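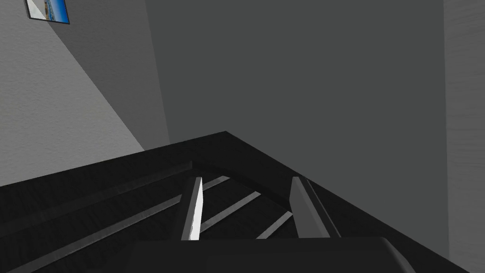
Reverberation in small rooms: notes after a year of measuring

November 19, 2019

I started measuring the back room of the flat in Mavside because speech on the radio was hard to follow from the sofa. The room is a plain rectangle with a plaster ceiling, one window and a hard floor. I had assumed the loudspeaker was at fault. Moving it made some difference, and replacing it made almost none, so I turned to the room.

The method is simple. Play a slow sine sweep through the speaker, record it with a microphone at the listening position, and let the software work out the impulse response. I used a Morero measuring microphone bought second-hand, with its calibration file, and a laptop. A clap will show gross faults but it has very little energy in the bass and never sounds the same twice.

What the decay showed

Two separate problems appeared, and they need separate treatment.

The first is modal. My room's lowest axial resonance falls at 29 Hz, which a radio presenter will not excite. Another at 90 Hz is far more troublesome. It sits under the lower part of many male voices, rings on well after the words have stopped, and makes one seat boomy while the chair beside the door sounds thin. A rug has no useful effect on it. At that frequency the wavelength is nearly four metres, and a thin porous layer lying on a hard surface is in the worst possible place, where the air hardly moves.

The second is ordinary late reflection in the middle and upper range. Here soft furnishings do work, and the curtains I hung in July account for most of the improvement. They are lined, hung with plenty of fullness, and stand a hand's width off the wall. The gap matters. The same cloth pressed flat against plaster absorbs noticeably less in the midrange.
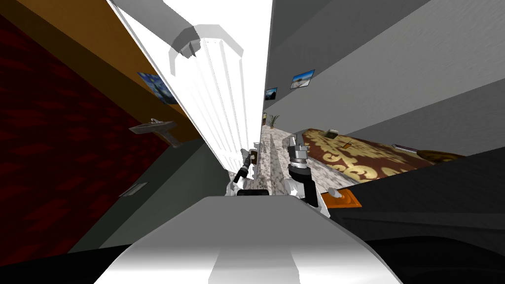 Diffusion is the part people ask me about most, and I think it is oversold for rooms of this size. The idea is to scatter a reflection in many directions without removing its energy. Any irregular surface will do this to some extent, provided its features are large enough compared with the wavelength. A fluted shaft, like the tall white column above, is a fair case to reason through. The shaft as a whole is convex, so it spreads sound sideways once the wavelength is comparable with its diameter or smaller. The fluting is much finer and only comes into play in the treble. The octagonal capital presents flat facets, each of which sends high frequencies off in its own direction. None of it absorbs much, and a marble floor absorbs almost nothing, so the total decay time hardly changes. You get a smoother decay of much the same length. If speech is unclear, length is what you want to reduce first.

Absorbers

I built two corner traps from Clivwood mineral wool slabs, 122 mm thick in total, faced with plain cotton. They straddle the corners behind the speaker with an air space at the back. The 90 Hz ringing is shorter but has not gone. A tuned panel would deal with it better, and I have one half made. The difficulty is sealing the cavity: a small leak along one edge lowers the efficiency and shifts the tuning, and mine leaks along two.

Bookshelves gave a mixed result. Filled unevenly they scatter a little in the upper midrange. Filled to the front edge they behave much like a wall.

Remaining work is to seal the panel, repeat the sweeps with the door open, and check the seat by the window, where I still have no usable data.

783 shares | 3 comments

Lacroix
What smoothing do you use on the plots? A third of an octave will hide a narrow mode almost completely.

Jae-in Bae
Agreed about the curtain gap. I moved mine out on longer brackets and could hear the change in the kitchen radio before I measured it.

Pelham_T
Try closed-cell foam tape on the panel frame. Silicone works too but you will never get the front off again.

Contact | © Small Room Notes | Back to top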